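Notes from the Bastmont marsh

Well, I finally got out to the salt marsh at Bastmont, and I'm already plotting a second trip! The land trust in Dorville picked up the last 290 acres in January, so the whole stretch from the creek mouth to the old Jakstead landing is now protected – 516 acres in all.

I went with Gerasimos Xenos, who has been paddling these creeks a lot longer than I have. We put in at 8 in the morning on a rising tide (go any later and you'll be dragging your kayak through mud, ask me how I know). Clapper rails were calling from the grass the whole way up, and we had two ospreys over the channel before we even reached the first bend.

The north end stays closed while the terns are nesting, so please keep to the marked creek. Parking is at the Oyelaran Road ramp and it fills up fast. Bring water, bug spray and something to eat – there's no store for miles.

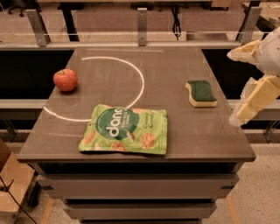
Snack ideas: an apple and a bag of Dang.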